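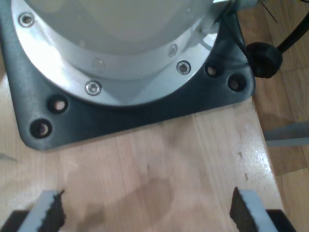 Base housing and mounting flange, viewed from above.

Speaker notes: Brontotheres at Trosesholm Quarry
Museum evening talk series, 2022-07-05

Slide 1 – Title

Thank people for coming. Mention that the handout is by the door and has the reading list on the back. The talk runs 40 slides if I let it, so I'm skipping the geology section unless someone asks.

Slide 2 – What a brontothere is

Brontotheres were odd-toed hoofed mammals. Their living relatives are horses, tapirs and rhinos. The later ones look like rhinos at first glance, but they are a separate family and the horns are different. A rhino horn is keratin. It grows from the skin and usually doesn't fossilize. Brontothere horns are bone, growing out of the front of the skull, so we find them.

Earliest forms were small, no horns to speak of. By the late Eocene some were over eight feet at the shoulder. Then they disappear from the North American record at the end of the Eocene, close to 34 million years ago.

Say the name slowly once. "Thunder beast." People like to know that.

Slide 3 – Where we are digging

Trosesholm Quarry is north of Plistville, on the old ranch road. The bone layer is a gray-green mudstone with a thin ash bed on top. Most of the bone comes from one level. Above the ash we get turtle shell and not much else.

The Plistville crew opened the quarry in June, after the road dried out. We have 141 cataloged specimens from it so far. Of those, 63 are brontothere. The rest are small horses, a few oreodonts, and a lot of scraps that will probably never get a name.

Slide 4 – The skulls

There are 4 skulls. Two are crushed flat from side to side. One is missing everything in front of the eyes. The fourth is the good one and I'll spend most of the time on it.

Points to make:
Horns are short and blunt at the tips.
The cheek bones flare out wide.
Upper molars have the W-shaped outer wall. Pass the cast around now, not later.
Braincase is small for a head this size. 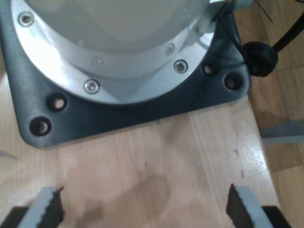
The wear on the teeth matters more than the horns for working out age. In the good skull the last molar is fully in but only lightly worn, so this was an adult and not an old one. In the skull with no face the molars are worn nearly flat. That animal had been chewing for many years.

If someone asks about sex: we don't know. In some brontotheres the males seem to have had the larger horns, but four skulls from one quarry can't settle it.

Slide 5 – What they ate

Low-crowned teeth, made for soft leaves. They would not have held up on gritty grass. Open grassland comes later in any case. Think of woodland with wet ground and thick undergrowth.

Slide 6 – How did they all end up there?

Two ideas. One is a drought, with animals dying near a shrinking pond. The other is a river bringing carcasses in over many seasons. I lean toward the river. The bones are scattered, few are still joined, and a good number of the long bones point the same way. Some show cracking from lying in the sun before burial.

The drought idea isn't dead. Mud cracks do show up at the base of the layer – show the close-up if there's time.

Slide 7 – Lab work

The good skull is in its jacket at the Galtora lab. It has taken 300 hours of preparation so far and the left side of the palate is still in rock. The mudstone comes away well. The iron crust around the teeth doesn't.

Slide 8 – Next season

Extend the west wall. Sample the ash for dating. Screen-wash the spoil pile for small mammals, which we should have done from the start.

Carnegie Street entrance closes at nine, so finish questions before then. Leave the map slide up during questions. Get the tooth cast back.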